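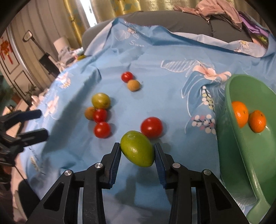

Evening, March

Page 241 of the Clutcombe book and I finally get why Killian Carré kept pushing it on me! The whole chapter is about the old orchard wall, and I read it twice, once in the bath (pages a bit wavy now, sorry Killian). Then I went out and walked the 2 miles to the allotments just to look at a wall. It was wonderful, all moss and snail shells, and a wren going off like an alarm clock. Home by 11, feet soaked, too wide awake to sleep. Started a list of pear trees I want to grow. Tomorrow I'm ringing the nursery about the little espaliers.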